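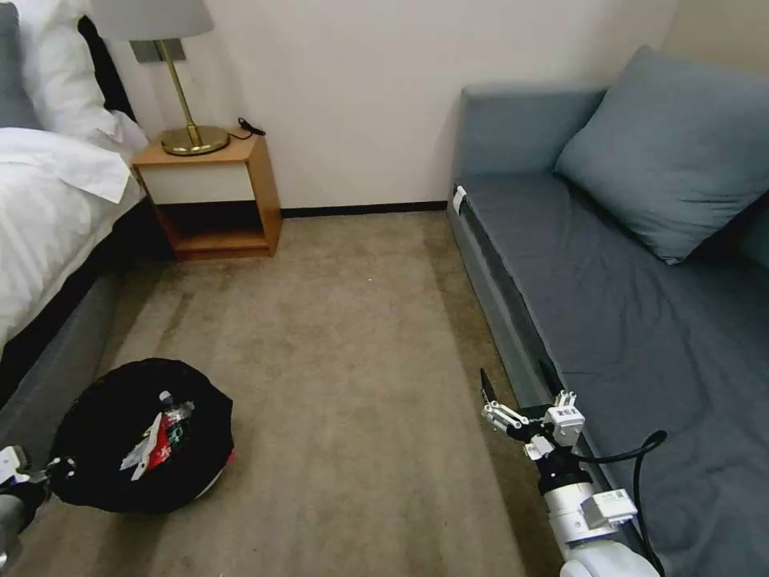
Bedroom & Guest Room

The Spare Room, Two Hours Before the Doorbell

A guest room spends most of the year as the place where things go to be dealt with later. Later has arrived, and it's bringing a suitcase. These are the jobs I do first.

Take the bag out. Every spare room has a bag on the carpet with a bottle and a few packages poking out of the top. Don't sort it. Sorting is how you end up at 4 p.m. reading the back of a packet. Carry it to your own bedroom, where you can trip over it in private.

Carpet smudges. Beige-brown carpet is sold on the promise that it hides everything, and then it shows you precisely where people get out of bed. Vacuum slowly, against the pile, then blot the dark spots with a white cloth and a little dish soap in lukewarm water. Blot, don't scrub. Rinse with a second cloth and open the window. If a mark is still there, it lives there now.

The nightstand. Leave the lower shelf empty. I used to put magazines on it, and in 2 years of guests not one was opened. A guest wants somewhere to put a phone, a book and a glass of water, so keep the lamp toward the back and tuck its cord behind it. Check the bulb while you're there. Check it by turning it on.

White bedding. Very hotel, very smart, very fond of mascara. Keep a dark washcloth by the sink and mention it once. Shake the duvet from the foot end so the drape comes out even on the side people see from the door. The wall side is between you and the wall.

The sofa bed. A wrinkled seat cover can be smoothed with a damp hand and a hard tug toward the back. Do open the bed before anyone arrives. Our neighbor Henrique Henriques didn't, and his brother-in-law spent the night on 125 loose puzzle pieces and a TV remote they'd already replaced. Prop the big cushion in the corner when you're done.

Tags on furniture can stay. I've never had a guest complain about one, and mine have complained about the moon.

Filed under: guests, carpet, sofa beds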